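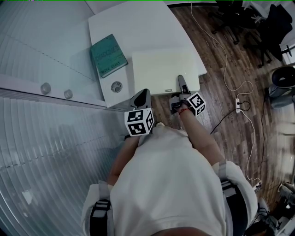

Hikano 机上作業データセット README

この文書は、Hikano データセットの内容と使い方、それから私たちがこのデータで確かめたい問いについて書いたものです。問いは単純です。機械は、家や小さい作業場の雑用を、もう任せられるところまで来ているでしょうか。作者の答えは「一部だけ、条件つきで」です。理由は後の節に書きます。

作者は日本語が母語ではありません。読みにくい文がありましたら、修正の提案を歓迎します。英語版の README もありますが、内容が違う場合は日本語版のほうを正しいものとしてください。

概要

データ名:Hikano
収録数:1552 エピソード
作業の種類:50
収録の方法:人が両手に手持ちグリッパーを一つずつ持ち、自分で作業をする
視点:頭の位置から下を見る視点
位置の手がかり:グリッパーに付けた白い立方体のマーカー(黒い四角の模様)
現在の版:二番目の版(7月に公開)

ロボット本体は収録に使っていません。人がグリッパーを持って動かし、その動きを後でロボットの腕に学習させます。この方法の良い点は、腕を運べない部屋でも収録ができることです。悪い点は、人の体の動きがとても器用なので、ロボットの腕には無理な姿勢もデータに入ってしまうことです。この問題は「既知の問題」にもう一度書きます。

どんな作業が入っているか

作業は、机の上の物に関するものが中心です。本、板、小さい円盤のような物など、普通の部屋にある物を選びました。大きく分けると次のようになります。

動かす:物を押す、引く、机の端まで滑らせる
つかむ:薄い物の端を持ち上げる、丸い物をつまむ
並べる:本をまっすぐに置く、物を指定の場所に寄せる
片づける:机の上の物を箱や棚に戻す
両手で行う:片手で押さえて、もう片手で動かす

料理、洗濯物、水を使う掃除は入っていません。「家事のデータ」と紹介されることがありますが、作者はこの呼び方を少し大げさだと思っています。家事の中の、机の上で終わる部分のデータと考えてください。

フォルダの構成

episodes/ 各エピソードの映像と軌跡
calib/ カメラとマーカーの較正ファイル
labels/ 作業名、開始と終了の時刻、成功か失敗かの記録
splits/ 学習用、検証用、試験用の分け方
tools/ 読み込みと表示のためのスクリプト

軌跡は左手と右手を別のファイルに保存しています。left と right は、いつもグリッパーを持つ人から見た左右です。最初の版では、この説明が抜けていたために、左右を逆に読んだ利用者がいました。申し訳ありませんでした。

グリッパーの開き具合は 0 から 1 の値です。0 が閉じた状態、1 が完全に開いた状態です。映像と軌跡の時刻は同期してありますが、エピソードの最初の 10 フレームは同期が不安定なことがあるので、学習のときは捨てることを勧めます。tools の読み込みスクリプトは、初期設定でこの部分を飛ばします。

機械はどこまでできるか

Andreadis は、このデータを使う私たちの試験用プログラムの名前です。学習した動作を二本腕のロボットで実行し、成功した回数を記録します。一つの作業につき 100 回試します。毎回、物の位置を少し変えます。

結果の表は results/ にあります。ここでは、表を見ただけでは分かりにくい点を書きます。

厚みのある物を押して動かす作業は、かなり安定しています。目標の位置から少しずれても、もう一度押せば直せるからです。人が見ていなくても、机の上だけなら任せてよいと感じます。

本をまっすぐに直す作業は、表紙の向きを問わなければ、よくできます。ただ、向きまで指定すると成績が下がります。機械は角をそろえることはできても、上下が逆であることに気がつかないことが多いです。

平らな物を机から持ち上げる作業は、まだ難しいです。人は無意識に、物を机の端まで滑らせて、はみ出した部分をつかみます。学習した動作もこれを真似しますが、どこまで滑らせたら止めるかの判断が遅く、床に落とすことがあります。落とした後に自分で拾うことはできません。

片づけの作業は、物が二つか三つなら最後まで行くことがあります。物が多くなると、途中の小さい失敗が重なって、順番が分からなくなります。ある物を棚に戻してから、同じ物をまた机に出したこともありました。

速さについても書いておきます。成功したときでも、機械は人よりずっと遅いです。急がせると失敗が増えます。夜の間にゆっくり片づけるような使い方なら、遅いことはあまり問題になりません。作業場で人の隣に置く場合は、待つ人のほうが疲れると思います。

Bristbridge の作業場での試用

収録した部屋の外でも動くかどうかを見るために、Bristbridge という小さい組み立て作業場で試用をさせてもらいました。作業は、部品の台紙を作業台の決まった場所に置き直すことです。家の机よりも物の種類が少ないので、簡単だろうと予想していました。

午前中はよく動きましたが、午後 3 時を過ぎると窓からの光が台に当たり、位置の推定が悪くなりました。覆いを付けると直りました。作業場の人からは、「置き直すのは助かるが、置く前に汚れを拭いてくれないと二度手間になる」という意見をいただきました。この意見は、私たちの作業の分け方が人の仕事の分け方と合っていないことを示していると思います。次の版では、拭く動作を含む作業を加えたいです。

既知の問題

マーカーが手や体で隠れると、軌跡が短い時間だけ飛ぶことがあります。labels/ に occluded という印を付けましたが、全部は見つけられていません。

人の手首の動きは、一般的なロボットの腕の可動範囲を超えることがあります。tools/reach_check で、使う腕に合わないエピソードを除くことができます。

成功か失敗かの判断は人がしました。「本がまっすぐである」の基準は、最初の版と今の版で少し違います。古いラベルは labels/old/ に残してあります。

収録者は右手で細かい作業をする人が多いです。左手を主に使う動作は少ないので、左右を反転して増やす場合は、映像の中の文字も反転することに注意してください。

他のデータとの組み合わせ

同じ形式で作られた Nondititz は、立って行う作業(引き出し、扉、床の物)を集めた小さい追加データです。Hikano と一緒に学習させると、机の作業の成績はほとんど変わりませんが、体の向きを変える動作が滑らかになります。座標の原点が違いますので、必ず tools/align を先に実行してください。

利用条件

研究と教育の目的であれば、自由に使えます。製品に組み込む場合は、先に連絡をお願いします。収録に参加した人を特定しようとする使い方は禁止します。

問題の報告は、エピソードの番号と、使った版を書いてお送りください。返事は遅くなることがありますが、必ず読みます。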